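**Unit 4: Budgeting for a Manipulation Workcell**
Course notes, Equipment Planning. Prepared by Huguette Petrenko.

The purchase price of an arm is seldom the largest source of error in a student budget. The errors come from the lines beneath it: fingers, fasteners, cables, mounts and staff hours. Each line should be entered separately and given an owner before a quotation is requested.

Soft goods deserve their own line. Work with garments puts demands on the gripper that rigid parts do not, and finger choice should be settled before the arm is ordered.

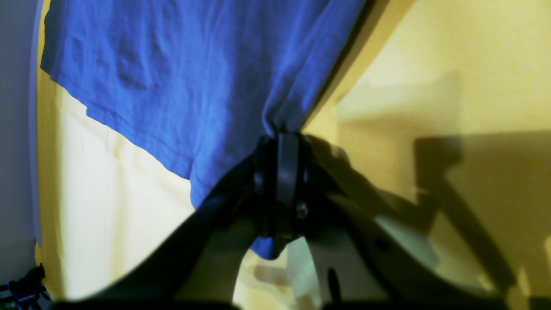 *Figure 4.1. Gripper closed on a blue cotton t-shirt.*

For the Skoster exercise, assume the following:

- Equipment ceiling: $2,000, excluding the arm
- Spare finger sets: $200 each
- Technician time: 40 hours
- Quotations from Boro and Avon, compared on delivery as well as price

Floor space is budgeted in the same way. Cable runs, power and storage are to be drawn on the plan and priced - a sketch without costs will be returned. Allow for the reach of the arm at floor level as well as at table height.
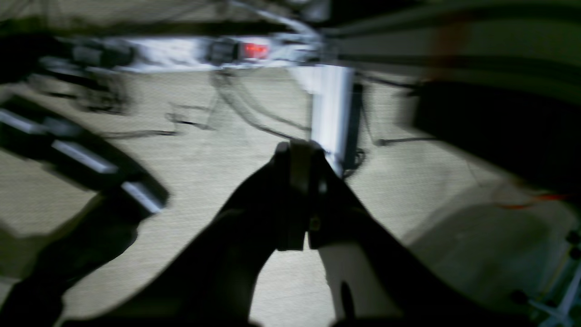 Rafia Talpur asked whether cable covers and floor fixings should be charged to equipment or to facilities, as her group had been told both. For this course they are charged to equipment. Groups that wish to argue otherwise may do so in the written justification, limited to 7 lines.

Draft budgets are due in December, before the Evangelista site visit.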